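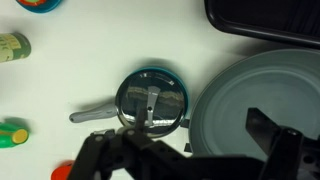 # Questions I get about the band, the records and everything else

Hi, I'm Mbali. I sing and play bass in Claretti, and I also answer the mail, which is why this page exists. Faith Mosoti plays keys and does the drum programming, and she has read this over and crossed out two of my jokes. If your question isn't here, write to us through the contact form. I usually get to it on Thursday, when I don't have rehearsal.

## The band

**Is Claretti a duo or a full band?**

A duo, on paper and in the van. On the last record we had a horn player on two songs and Faith's cousin singing the low harmony on "Muvero," so if you've heard more than two people, your ears are fine. Live it's the two of us, a drum machine, and way too many cables.

**Who is Claretti? Is that somebody's last name?**

It was painted on the side of the upright piano in the hall where we started practicing. We never found out if it was the maker or the owner or just a person with a brush. We needed a name for a flyer by four in the afternoon and there it was. I've had people write to me in Italian because of it, and I'm sorry, I can order coffee and that's all.

**How would you describe the music?**

Oh, I hate this one! Slow dance songs, I guess. Faith says it's soul music played by people who grew up on cheap keyboards, and she's better at this than me. If a festival makes us pick a box on a form, we pick "electronic" and then show up with a bass guitar.

**Who writes the songs?**

Both of us, in no fixed order. I tend to come in with a bass line and half a chorus, mumbled, with no real words in it. Faith takes it home, throws out the part I was proud of, and builds something around the other part. The lyrics come last and I write most of them, except "Cinside," which is all hers. Please stop asking me what it's about. I asked her too. She said, "It's about Cinside," and went to get the bus.

**Did you two have other bands before this?**

I was in a covers band for three years and can still play every wedding song you can name (please don't name them). Faith played organ in church from age 12 and then quit music completely for a while to study. We met because she was selling a keyboard and I went to look at it. I didn't buy it. She still plays it on stage.

## The records

**Where can I get the first EP?**

You can stream it in all the normal places. The cassette is gone. We made 51 of them, dubbed at home on two decks, one of which ran a tiny bit fast, so some of you own a version that's slightly higher than the rest. I'm told people like having the fast one. I don't know how to tell which is which without playing it next to the stream.

**Will you repress the album on vinyl?**

I want to! It comes down to money and waiting. The pressing plant we used wants a bigger order than last time, and we'd be sitting on boxes in Faith's hallway, where there are already boxes. If you'd buy one, join the mailing list and tick the vinyl option on the form. When there are enough ticks we'll place the order, and the list hears about it before anyone else.

**Why is the version of "Muvero" on the album longer than the single?**

The single was trimmed for radio, by me, with a heavy heart. The album has the whole ending, where the synth keeps going after the drums stop. We play the long one live unless we're running late.

**Who mixed it?**

Faith did, in her bedroom, mostly on headphones and mostly at night. We sent it out for mastering after that. I sat behind her and said "more bass" until I was asked to wait in the kitchen.

**Do you release lyrics?**

They're on the inner sleeve of the LP, and I've been typing them up for the site, slowly. Eight songs done so far. A lot of the lyrics you'll find on other websites are wrong, and in one case I like the wrong line better than mine and have started singing it.

## Shows

**Are you touring this year?**

We've got a run of 12 dates starting in March, small rooms mostly. They're all on the shows page with ticket links. We both have jobs, so we go out for long weekends and come home in between. If your town isn't listed, it's probably a question of driving distance, so please don't take it personally.

**Can I book you for my event?**

Maybe! Send the place, the day, the size of the room and what you can pay. I like knowing the last bit early so we don't both waste a week being polite. We do weddings only if we already know at least one of the people getting married.

**What do you need from the venue?**

The tech rider is on the booking page. The short version is two vocal mics, four DI boxes, a table that doesn't wobble, and a sound check of at least 26 minutes. Yes, that number is real. Faith timed it over a whole tour and that's what it takes us.

**Can I film or record the show?**

Sure, just keep the phone low so the folks behind you can see, and no flash please. If you tape the full set and it sounds good, I'd love a copy. Two of the live tracks on our page came from a guy in the third row with a little recorder.

**Are the shows all ages?**

That's up to the venue. Check the ticket page before you buy, and if it doesn't say, call them. They'll know better than I will.

## Gear, press and odds and ends

**What bass do you play?**

A short-scale with flatwound strings that I haven't changed in years. It goes straight into the desk, no amp. There's a piece of foam under the strings by the bridge, cut from a kitchen sponge, and people ask about that more than anything I've ever sung.

**Can I use your song in my film?**

Student films and no-budget shorts, almost always yes, but ask first and tell me which song. For anything with a budget, write and we'll talk about a fee. Ads are a case-by-case thing, and Faith has a veto.

**Can I get a press photo and a bio?**

Both are in the press folder, linked at the bottom of the site. The bio there says we have 2300 people on the mailing list, and I'll update it when I remember to.

**Do you listen to demos?**

I do, though it takes me a while. One song, please, as a link and not an attachment. I can't get you signed to anything, but I'll tell you what I liked, and if you're near one of our tour stops we're often looking for an opener.

**My shirt came in the wrong size. What now?**

Write me with your order number and the size you wanted. Keep the wrong one or give it to a friend. I pack all the orders myself, so it was my mistake, and I'll get the right one in the mail once I've checked we still have it in stock.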